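4.2 Line drawings and short phrases on everyday clothing

The richest part of the Hudgate survey, and the part we most enjoyed coding, concerns T-shirts that pair a loose drawing with a few handwritten words. Of the 1,519 garments logged, 247 fell into this group. We had expected printed slogans in block capitals to dominate. Instead, wearers kept bringing us wobbly figures, bottles, and half-finished sentences, and they had wonderful things to say about them! 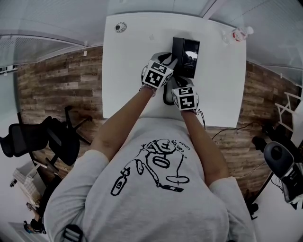 Figure 3. Light gray T-shirt with a black line drawing of a cartoon figure and a small bottle shape; the handwritten words begin "can be".

Legibility turned out to matter far less than Song's model of slogan reading would predict. Among the 28 wearers interviewed by Gun-woo Kong, several could not recite the phrase on a shirt they had owned for years, yet could sketch the drawing from memory - often very well. One described the lettering as "part of the doodle," a remark that reshaped our coding scheme. Dong-geon Yang then recoded the whole group, treating text and drawing as a single unit.

The result is a much livelier picture of how people choose casual clothes. Color and fit still come first, as in the earlier Rurach study, but the hand-drawn line itself carries a surprising amount of affection. Section 4.3 takes up the same question for tote bags.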